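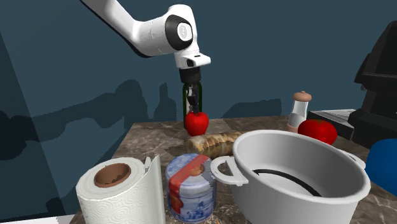

Clunoswood Makers mailing list
Subject: Re: Noko arm – simulating the kitchen bench before the real one
From: Eleri Jenkins
Date: 2022-03-30

Dilwyn Parry wrote:

> Hello Eleri and all,
>
> I've been following the Noko thread with a lot of interest, as I've got an arm of my own half bolted together in the garage. Before I go any further I wanted to ask how you settled on the simulated kitchen. I set mine up with a plain grey floor and one cube, and I can pick up the cube all day long. My daughter asked when it was going to pick up something she'd recognise and I had no good answer.
>
> So: is it worth the bother of modelling a whole cluttered bench? Does the clutter teach you anything, or does it just make the computer fan louder? And are you still using the Pritchard fingers? I printed a set and the left one binds near the closed end.
>
> Cheers,
> Dilwyn

Hi Dilwyn, and hello to everyone else who has been so patient with my long emails,

Lovely to hear there's another arm on the way. I started exactly where you are, with a cube on a floor, and I would not talk anyone out of it. You want the joints going the right way and the gripper opening when you tell it to open before you add a single thing more. I spent most of a fortnight with my elbow joint running backwards and was very glad there was only a cube to knock over.

That said, yes, I think the clutter is worth it. What I was after was a bench like the one we have at home, where you can never get straight to the thing you want. In the Lullgate scene (that's just my name for the file, after the street I grew up in) the apple sits in front of a green bottle, with the bread close by and the big white pot taking up a great deal of the right-hand side. With the cube I could bring the arm down from any direction I liked. The first time I tried the same move on the apple, the wrist went happily through the space where the bottle was and the whole lot went skating across the marble. That taught me more about approach paths than the cube ever had!

The thing to know is that clutter costs you in setting up, mostly in the collision shapes. The models I had were pretty enough to look at, but the physics engine doesn't care about pretty. My pot began life as a solid lump as far as the simulator was concerned, so anything I dropped in bounced off an invisible lid. I ended up rebuilding it as a ring of thin boxes with a disc for the bottom. The bread I left as one plain capsule, and the apple is a sphere with a bit of extra friction. Tudur Probert suggested I keep the espresso machine as a single box and never think about it again, and that was good advice which I have mostly followed.

On the fan question, it does get louder. I keep two versions of the scene, one with proper lighting and one with shadows turned right off, and I do nearly all my practising in the second. When I do have the shadows on, they're set to low resolution, so you get steps along the edges like a staircase. It bothered me no end at first. I fiddled with the shadow map settings for an entire evening before Morfudd Yorath gently asked whether the arm minded. It does matter a little if you plan to use the camera for finding things, as my colour threshold picked up a dark patch on the marble once or twice and called it an object. If you're only moving to known positions, leave it alone and have a cup of tea.
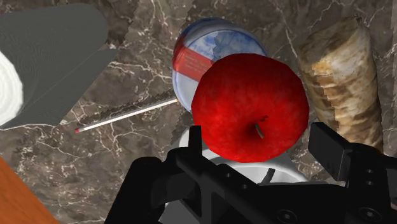
Lullgate scene, apple between the two fingers, bread off to the right.

I find I do my best fault-finding from close in like this. From across the room everything looks lined up, and then you get down near the fingers and there's a good bit more room on one side than the other. My habit now is to stop the arm just short, look along the gripper, nudge the target sideways, and only then close. I've put the stop in the script as its own step so I can't skip it when I'm impatient.

Now, the Pritchard fingers. I'm still on them, and yes, the left one binds! Mine did it too, and so did Beca Rosser's, so please don't go blaming your printer. The hole in the lower link comes out a touch tight on most of the machines I know of. I ran a 3 mm drill bit through by hand, slowly, turning it between my fingers, and then put a thin washer either side of the link. Don't be tempted to do the screw up hard. It should be just snug enough that the finger falls under its own weight when you tip the gripper over. Beca filed hers instead and got a nice result, though she does have more patience than I do.

One more thing on the simulated gripper. Check that the joint limits match your printed parts. Mine were copied from someone else's file and let the fingers close further than the real ones can, so I had a beautiful grip on the screen that could never have happened on the bench. I measured the real opening with calipers, typed the numbers in, and a few of my favourite grasps promptly stopped working. Better in there than on the real servos, at least, which I have already cooked once.

If it helps you plan your time, I went back through my logs last night for you. There are 1,983 attempts in there since I switched from the cube to the apple, spread over some 14 evenings, nearly all of them left to run by themselves while I was doing other things. I haven't sorted them properly into good and bad yet. My log only records where the fingers stopped and whether they touched anything, so an apple and the side of the pot look much the same to it. I'd suggest writing down which object was touched right from the start. I wish I had, as I'm now having to replay the lot.

As for the real arm, it's still clamped to the end bench in the workshop with its wrist off. I want to reroute the cable before it goes back together, since it was rubbing at the elbow. I'm hoping to try the same apple move in the flesh once that's sorted, very slowly, with one hand on the power switch. I'll use a real apple but not the good pot.

Happy to send you the scene file, Dilwyn, if you'd like to start from mine. The pot alone might save you a weekend. It needs a tidy first, as half the objects are still named things like "thing_new" and "thing_new_really", but I can get that to you before the end of March if you don't mind the odd silly name left in. Let me know what your arm's reach is as well. The counter height is set for Noko, and if yours is shorter you'll want to bring the whole bench closer to the base, which is a single number near the top of the file.

And do tell your daughter there'll be an apple in it!

Warmly,
Eleri

P.S. Does anyone have a spare length of the soft silicone cable, the thin kind? Mine is too stiff to go around the elbow neatly and I'd happily swap for a bag of those washers.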